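Section 2: Planning and Budgeting Your Handheld Gripper Setup

Read this section before you order anything. It walks you through the shopping list for a Tuler collection kit, and a good plan here makes the first month so much more fun!

Before you start
Pick the job first, then the equipment. Our worked plan uses a small tabletop job: spoons, chopsticks and a utensil holder, on a dining table next to the kitchen.

1. Choose the room. You do not need a lab. A real home gives you background detail that you could never afford to build, so put a zero on the "furniture" line and enjoy it. Check that an operator can stand at the table with both elbows free. 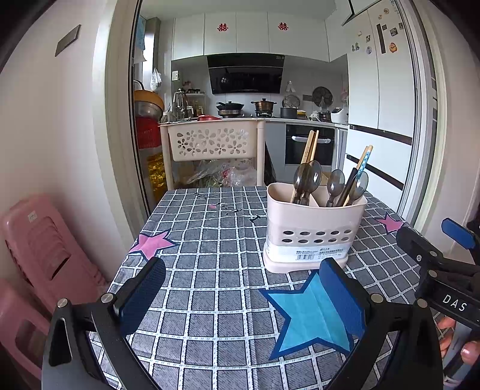 2. Count your operators, then your grippers. Plan on 2 grippers for each person who will work with both hands. Add one spare for each site, and order it with the first batch so that the pads and firmware match.

3. Budget for pads. They are the part you will replace most often. Enter them as a running cost — 20 pads per site is a comfortable opening stock — and keep them off the equipment line.

Note: Buy screws in the same order. They are tiny, they roll, and the Vanags store ships them in the same box as the pads at no extra charge.

4. Choose your objects. Household things are wonderful value. A utensil caddy with a few spoons and chopsticks gives you thin shapes, curved shapes and narrow gaps to aim for, all for less than lunch.
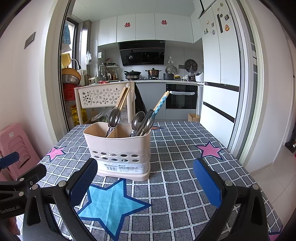
Reading time for the rest of this section: 2 minutes

5. Work out storage. Our planning sheet allows 300 sessions per drive. Divide your target by that figure, round up, and then buy the same number again for backup.

Caution: Do not let operators carry the only copy of a session home. Copy first, leave second.

6. Price the hours. Labor will be the largest line on your sheet. Include time for setting the table again between sessions, and pay for it at the full rate.

7. Decide whether to rent or buy. Renting through Jindance suits a short trial. If you expect to run past the trial, compare the rental total with the purchase price before you sign, and ask whether pads are included.

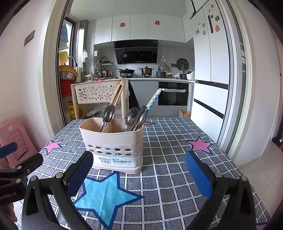 Jurgita Vasiliauskas: We rented first and I'm glad we did, but please tell people to ask about the deposit. Ours was held until the last gripper came back, and that left a hole in our November budget.

Add any deposit to your sheet as a separate line, with the month you expect it back.

8. Plan your variety. Start with a neat arrangement and add messier ones as your operators settle in. Spoons and chopsticks lying across each other make a great challenge, and you can have them without buying one more object.
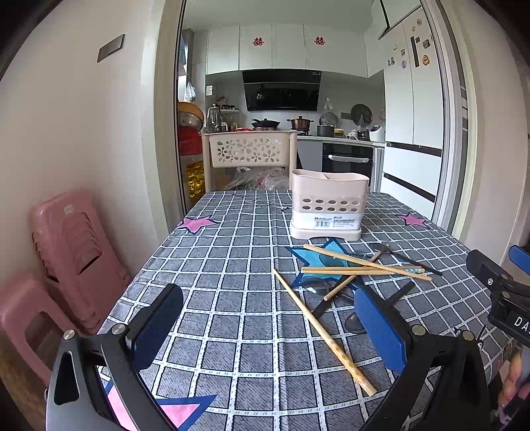 Figure 2-4. Spoons and chopsticks spread out in front of the holder.

9. Set aside a reserve. Enter it last, after every other line is filled in, and write down who can approve spending from it.

Note: The blank planning sheet has 71 rows. You can leave most of them empty for a single site. Save your copy under the site name and bring it to Section 3, where you will place the order.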